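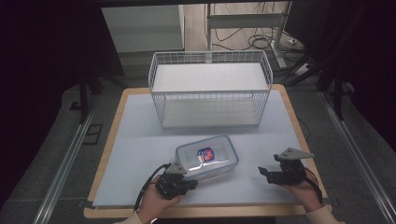
白色网格架和透明保鲜盒,今晚的主角到齐!

姐妹们,我终于要把厨房那排保鲜盒理顺了!这件事从一月拖到现在,拖到我每次开柜门都要先深呼吸。这串会有点长,边收拾边发,想到哪儿写到哪儿,大家随便看看,有经验的一定要来评论区教我。

先说起因。上周想带午饭,盒子找到了,盖子死活找不到。翻出来三个盖子,每个都差那么一点点,怎么按都扣不上。最后我用一个汤碗扣了个盘子,抱着去坐地铁,一路上谁靠近我我就瞪谁。到公司一掀开,番茄炒蛋还好好的,我居然有点骄傲,但是这种日子不能再过了!!

所以昨晚把柜子里所有盒子全部搬出来,一个一个配盖子。配得上的留,配不上的先放一边,变形的直接再见。配盖子这个过程意外地上瘾,咔哒一声扣上的时候特别爽,我一个人坐在地上咔哒了一晚上。邻居要是听见了大概以为我在拆什么东西。

接着说这个白色网格架,我太喜欢它了。细细的白铁丝格子,中间偏上有一层白色的平板,上面能放,下面也能放。我以前一直嫌这种架子占地方,觉得不如直接摞。错了错了,摞起来的结果就是永远只用最上面那个盒子,压在底下的一年见不到两次面。

架子我是从 Danylo Demchenko 那儿学来的,他家厨房比我的还小,可是什么都拿得到。去他家吃饭那次我盯着他的架子看了半天,他还以为我在找盐。后来他把尺寸发给我,提醒我一句话:先量柜子再买。我当时满口答应,然后没量就买了……塞进去刚刚好,纯属运气,大家不要学我。

分层的想法目前是这样:上层放天天用的长方形盒子,带饭、装切好的水果都是它们。下层放大一点的,腌肉、装整块的豆腐。圆的我准备全部请出去,圆盒子真的太浪费地方了,四个圆的挤在一起,中间那个空当什么都放不进去,看着就来气。

有人要问盖子怎么放。我纠结了很久!分开放省空间,扣上放省脑子。我选省脑子。早上七点的我没有能力做配对题,我需要伸手一拿就是完整的一个盒子,盖子在上面,扣好的,谢谢。

Raili Hyvönen 在评论里说她是盖子全部竖着插在一个文件架里,按大小排。听起来超整齐,我承认我心动了三分钟。可是我家盖子的大小差别太微妙了,排完了我也还是会拿错。Raili 你家的盒子是不是同一个系列的?快招!

说到系列,我家真的是大杂烩。有外卖洗干净留下来的,有搬家时室友不要的,有 Hakura 的两个小方盒(装葱花正好),还有一个 Mokoena 的大盒子,盖子是后配的,勉强能盖上,颜色完全不搭。我以前觉得无所谓,这次全摆在一起看,哇,有点壮观。

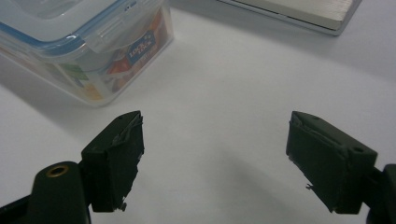

我现在最偏爱的还是透明的、带卡扣和密封圈的这一类。透明真的太重要了!我有过一个不透明的盒子,在冰箱最里面待着,我一直以为里面是红豆沙,满怀期待打开,是上个月的咖喱。那一刻的心情我就不展开讲了。

密封圈这个事我要多说两句。很多人洗盒子只洗盒身和盖子,圈从来不拆。拜托拆一次看看!不是每种都能拆,能拆的话用筷子尾巴那一头轻轻挑,别用刀尖,我挑坏过一条,然后那个盖子就再也扣不严了。拆下来用温水加一点小苏打泡一会儿,旧牙刷刷一圈,晾干再装回去。装的时候从一个角开始往两边按,不要拉着它扯,扯松了就会鼓出来一段。

还有新盒子上的纸标签,我是那种不撕干净浑身难受的人。我的办法是吹风机吹一下,从角上慢慢揭,剩下的胶用食用油抹一抹,等一会儿再用洗洁精洗掉。Gregor Dow 说他从来不撕,一直用到标签自己掉。Gregor,我尊重你,但我不能看你的冰箱。

插播一个失败经验:我试过给每个盒子贴手写标签,"早餐""午餐""水果"。坚持了两天。第三天午餐的盒子里装了蒜,水果的盒子里装了半颗白菜,贴纸还在冰箱里受潮卷边。后来改成一小段纸胶带,只写日期,用完就撕。这个我坚持下来了!写日期真的能救很多剩菜的命。

回答一下刚才私信里的问题:网格架会不会刮花盒子?我用下来还行,拿的时候往上提一点再抽出来,不要硬拖。小的东西容易卡在格子里,比如单独的小调料盒,所以小的我都放在那层平板上。

另一个问题:洗完的盒子要不要马上盖?不要!千万不要!我以前图省事,洗完甩两下水就扣上,过几天打开一股闷闷的味道,怎么洗都有。现在都是敞着过一夜,第二天早上一边等水开一边扣盖子,咔哒咔哒,还挺提神的。要是已经有味道了,丢一小块柠檬皮进去闷一晚,会好很多。

装过咖喱和辣油的盒子发黄发红,这个我还没找到完美的办法。晒太阳有一点用,夏天放窗台晒两个下午能淡一些。Gertraud Sutter 的做法是干脆指定一个盒子专门装咖喱,让它黄个够。我觉得这个思路太妙了,已经照办,专门的那个就选了 Mokoena 那只大的,反正颜色本来就不搭哈哈哈。

目前的战果:配不成对的处理掉九个!!外卖盒只留了装针线和电池的那几个,圆的送给楼下做果酱的阿姨,她高兴坏了,说正愁没东西装,还回送我一小罐橘子酱。这买卖太划算了吧。

柜子空出来的那一格我还没想好放什么。理智告诉我应该空着,可是我已经开始看 Stilska 的玻璃罐了……想装燕麦和干香菇。先忍住,等把家里的干货吃掉一点再说。谁家用过玻璃罐放干香菇的,会不会返潮?求真实体验!

Bheki Xaba 问我周末要不要顺便帮他收拾。可以啊!我现在手感正好!管饭就行,盒子我自己带,盖子也都配好了。

今晚先到这里,我去把盒子一个个放上架子。下一串想写冰箱门那几层酱料瓶,里面有一瓶我连开没开过都不记得了,光想想就有点紧张又有点期待。你们家柜子里最老的那个盒子用了多久?来评论区报个数,我看看有没有人比我家那个 Gaston 的还长寿!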